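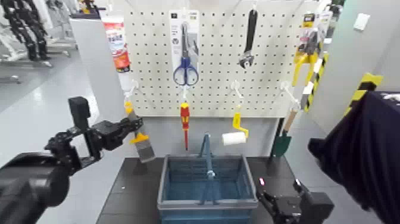 Tools on the pegboard above the worktable.

Feldale Data Rights Project
Progress report to the Stoica Fund, second period

Prepared by Amarachi Tamuno, Project Lead

Purpose of the grant

The Fund supports the project to examine how parking and permit records held by public bodies in Feldale are passed to private companies, and to help residents who wish to find out where their details have gone. This report covers the period to the end of August and should be read with the budget sheet sent separately by Rajitha Herath.

Work carried out

Requests for information were sent to the borough council and to the harbour authority, both of which issue permits linked to a vehicle registration. The council replied within the time allowed by law. Its reply confirmed that permit holders' names, addresses and vehicle details are supplied to Teleo, which runs enforcement on the council's behalf, and that Teleo may pass them to a debt recovery firm, Gitivitz, once a charge has gone unpaid for 60 days.

The harbour authority refused the greater part of our request on grounds of commercial confidence. We asked for an internal review, which upheld the refusal. A complaint to the regulator has been lodged and acknowledged, but has not yet been given to a case officer.

The advice sessions at the Feldale office continued through the period. In all, 245 residents were helped to make a request for their own records. Most wanted to know how a recovery firm had obtained an old address. Abimbola Isah has rewritten the template letter in plainer language following comments from residents, and it is now offered in large print.

Findings to date

The contract between the council and Teleo allows data to be shared "where necessary for recovery". It doesn't say who decides what is necessary, and it sets no date by which Gitivitz must delete a record after a debt is paid or cancelled. Council officers have accepted in writing that no audit of deletion has been carried out under the present contract.

In two cases residents were pursued for charges that the council had already withdrawn. Both have been put right and the residents have received written apologies. We do not suggest that these cases are typical, and the replies received so far do not allow us to say how often it happens.

Efe Ogundipe presented the findings to the council's scrutiny panel. The panel asked officers to report back on retention periods before the contract is next renewed. Teleo sent a representative to the meeting, who undertook to supply a copy of the firm's retention schedule. It had not arrived when this report was prepared.

Changes to the plan

The survey of private car park operators has been put back to the next period so that staff time could be given to the harbour authority complaint. Eero Jääskeläinen, who is advising on survey design, has agreed to the new timetable at no extra cost. The question set has been shortened and will be tested with a small group of residents first.

Spending

Spending on staff and premises is in line with the budget. Legal advice has cost more than planned owing to the internal review. Printing has cost less, and we ask the Fund's permission to move the unspent printing money to the legal heading. No increase in the total grant is sought.

Next period

We intend to publish a short guide for residents on permit data, to press Teleo for its retention schedule, and to begin the survey. The advice session will move to Friday mornings, when the office is easier to reach by bus. A draft of the guide will be sent to the Fund for comment before it is printed.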